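In praise of wiping your own desk

I have been told I am a bore about desks, so if you came for something lighter, off you go, no hard feelings.

Everybody else, bear with me. I think that whoever sits at a desk should clean it. I don't mean the floor, or the bins, or the loos, all of which deserve a properly paid professional with decent kit. I mean the flat bit in front of you, the keyboard, the mouse and the patch where your elbow goes. That's yours, and you should be mildly ashamed if it's sticky!

My first proper job was at Madine, on the second floor, where I shared a bank of six desks with Gareth Haworth. Gareth ate toast at his keyboard every morning for four years. When he finally moved upstairs we turned the thing upside down over a newspaper and I still think about what came out. He was a lovely man and a very good accountant, and he had simply never thought of the desk as something that needed doing. The cleaners came at night and went round his papers (as they'd been told to, quite rightly) and he took that to mean it was all in hand.

I put this to my friend Zineb Kettani and she disagreed with nearly all of it. Her view is that people are paid to do their work, that ten minutes with a cloth is ten minutes the company is getting for nothing, and that it always ends up being the same two women who do everybody's. She's got a point about the last part. I've been one of the two women. I did the shared kitchen at Mikusbridge for a whole winter before I went on strike over a lasagne dish.

But that's an argument about kitchens, and kitchens belong to everyone, so they belong to no one. A desk is different. If you only ever do your own, there's no martyrdom in it — you just do it and sit back down. It's a nice little job, too. You get to pick everything up, find the pen you'd lost, and put it all back slightly straighter than it was.

And white desks need it most. I don't know who decided that every office should have white desks, but I'd like to have a word. Tea rings, biro, the grey smudge where your wrist rests, it all shows. A dark wood desk would keep your secrets for years. A white one tells on you by lunchtime.

My method, such as it is: a spray bottle and a cloth, kept where you can reach them. If they live in a cupboard down the corridor you'll never go. Spray the cloth and never the keyboard (I learned that one the expensive way, in January, with a keyboard that wasn't mine). Start at the back, come towards yourself, and lift the mouse up, don't steer round it. Do the phone while you're at it, you take it everywhere. Then fold the cloth and leave it out, even if it spoils the look of the place.

Zineb says she'll wipe her desk when someone puts it in her contract. I've told her I'm buying her a spray bottle for her birthday, and she's told me what I can do with it.
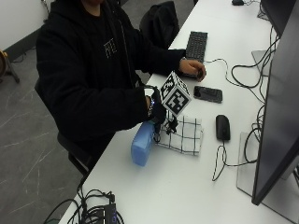
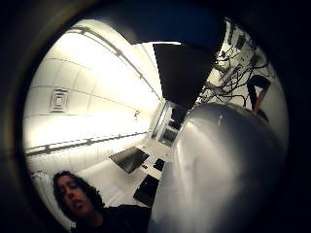 The first has my idea of good desk company, a blue spray bottle and a folded check cloth within reach of the keyboard; the second has the ceiling, with its big pale tiles.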